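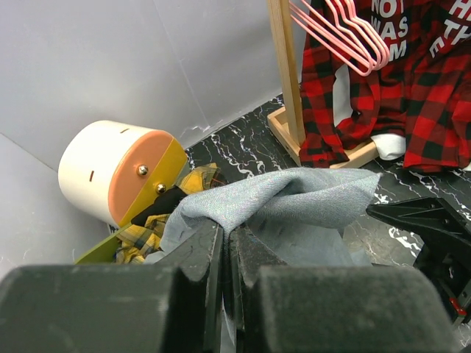 Thaís Frota wrote to me after my last column to say that a shirt is either clean or dirty, that grown adults ought to be able to tell which, and that anything lying in a heap between the closet and the hamper is there out of laziness. She has two hampers, one for light and one for dark, and a closet with a door that shuts. She doesn't own a chair that clothes end up on. She asked me to print that, so I have.

I think she is wrong, and I'd like to take a whole column over it.

Most of what I wear on a given day is neither clean nor dirty by evening. A plaid overshirt that went on at ten in the morning over a T-shirt and came off at four has touched very little of me. Jeans can go a week. A sweater can go longer than that if you don't cook in it. If I put these things in the hamper, they get washed, and every wash takes a little off them. You can see it in the lint trap, which fills with cloth that used to be on your clothes. If I put them back in the closet, they sit against things that are fresh, and by the end of the week I can't tell which is which and I wash the lot to be safe.

So there is a third kind of clothing, and it needs a third place. In most houses it gets one whether or not anyone has planned it. It's the chair, the end of the bed, the banister, the exercise bike. In the apartment I had on Ginting Street it was the top of a bookcase, and I once lost a black scarf up there until March.

The usual advice is to get rid of the place. Clear the chair, the articles say, and get in the habit of dealing with each item as it comes off. I have tried this for long stretches, and what I got was more laundry and an emptier chair. The water bill went up. A pair of jeans I liked went through at the knee well before I thought it should have. My view now is that the pile is doing a job and should be given proper room to do it in.

I don't mean it should be left alone. A pile that nobody goes through turns into storage, and clothes do badly in storage when they're crumpled. Cotton takes a crease and keeps it. Denim folds over on itself and picks up dust along the fold. Flannel holds smells from whatever it's lying on. I also find that the pile attracts things that aren't clothes. A container gets set down there, or a box you were going to put away, and the shirt underneath becomes padding. Once a shirt is padding you stop thinking of it as a shirt.

What I want is a surface at waist height, wide enough to spread a pair of pants on, where the in-between clothes go at night and get gone through once a week. A table is better than a chair. On a chair everything stacks, and the bottom layer is never seen. On a table things can lie next to each other. They'll be messy, and I don't mind that. I can see a sleeve here and a collar there and know what I have.

A rod is better still, if you have the space for it. Josué Lopes and I shared a house in Patstead for a few years, 1000 square feet with closets for half the people in it, and we put up a rail in the hallway for exactly this. Anything worn once went on the rail. It aired overnight and looked decent in the morning. The rail cost eight dollars in parts and fell down twice, both times because of wet coats, which were never supposed to be on it. Josué said the coats were in-between too. I said they were outerwear and had a hook. We didn't settle it.

The objection I hear most often is about how it looks. People come over, and there are your shirts. I understand this and have some sympathy with it. I'm 41 and I still kick things into the bedroom when the bell rings. But I think we've let the look of a room for visitors run the room for everybody else. Visitors are there for a few hours. The shirts have to be somewhere all week. A kitchen keeps its dish rack out and most guests forgive it, and a dish rack is the same idea — a place for things that are partway through.

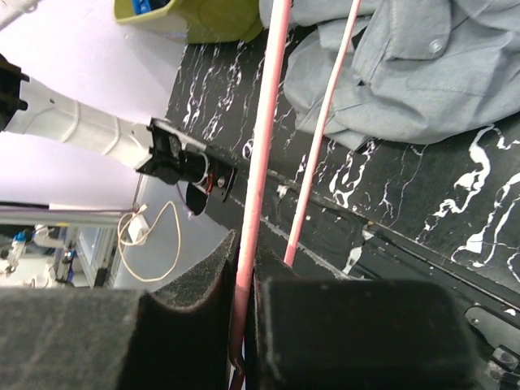
Gray-blue shirt on the tabletop, with a lime-green bin behind it.

Bins are where I part company with a lot of people who otherwise agree with me. A bin looks like the tidy answer. You buy one in a cheerful color, you call it the "wear again" bin, and the clothes drop out of sight. I've owned several, including a deep one from Hodent with a lid, and all of them went the same way. Clothes go in folded for the first two days and thrown for the rest. Getting to the thing you want means taking out the things you don't. By the second week the bin is a hamper, and everything in it gets washed because it smells of bin.

I use bins for small items. Socks that are waiting for their match belong in a bin. So do belts and gloves, and the spare buttons that come in a tiny plastic bag and that everyone keeps and no one can find. Shirts and pants belong flat or hung. If a bin has to live near the table, I'd keep it shallow and keep it behind the clothes, so that you reach the clothes first.

Then there is the question of worn-out things, which is where Thaís Frota's letter got sharper. She says the in-between pile is how people end up owning rags. There's some truth in that. Things fray at the cuff and the hem, and the pile lets you put off the decision. I have a piece of denim with an edge gone to fluff that has been waiting for me to decide whether it's a garment, a patch, or a cleaning cloth since I moved to Altness.

But the decision has to be put off somewhere. If I had to make it at the closet door at seven in the morning, I'd make it badly. I'd either hang the thing up and wear it with a hole in it, or throw it out with years left in most of the cloth. On the table I look at it once a week in daylight, and sooner or later I know. A frayed edge can be turned under and sewn in ten minutes. A button that's hanging by a thread takes less. I do these at the table because the clothes are already on the table. When mending had its own basket, in another room, it didn't get done.

Here is what going through the pile involves for me. I clear everything off that isn't clothing and put it where it lives. I pick up each piece by the shoulders or the waistband and shake it out. I smell it under the arms, and if I have to think about the answer, it goes in the hamper. I check cuffs, hem, and buttons. Then it goes back on the table flat, on the rod, or to the mending end. The whole thing takes less time than folding a load of towels. Some weeks I skip it, and the following week is worse, and I get through that one too.

I don't fold at this stage. I know people who fold everything, and I used to be one, and I think folding is mostly for drawers. A shirt that's going to be worn tomorrow doesn't need to be the size of a book. Spread it out with the collar up and the front roughly straight and leave it. Pants I lay in half lengthwise. If you enjoy folding, go ahead, but please don't tell people who don't enjoy it that the heap on their table is a sign of something wrong with them. It's a few pieces of cloth.

The surface itself matters a bit. Bare wood can snag a knit. Anything with a shine to it wipes down easily, and you'll want that, given the lint. I like a dark top, which shows the lint and makes me deal with it, though it also hides a black sock very well. A patterned top hides both. I'd avoid putting the table where the sun comes in all afternoon. I had a green T-shirt fade down one side that way and it's now for painting in.

I should say what would change my mind. If you sweat a lot, or work in a kitchen or with animals, you may have no third kind of clothing at all, and then Thaís Frota's two hampers are plenty. If you live in one room with another person, the table may be the only table, and dinner has to come first. In that case try the rod, high up, on whichever wall gets some air. Small children will treat any low heap of clothing as a place to lie down, so the height of the thing becomes more important than its size.

For everyone else I'd say keep the pile and move it off the chair. I wrote back to Thaís Frota along these lines, at greater length than she'd asked for. She replied that she had read it, that the hampers were staying, and that she does leave one cardigan on the bedroom doorknob in winter, which she considers a separate matter.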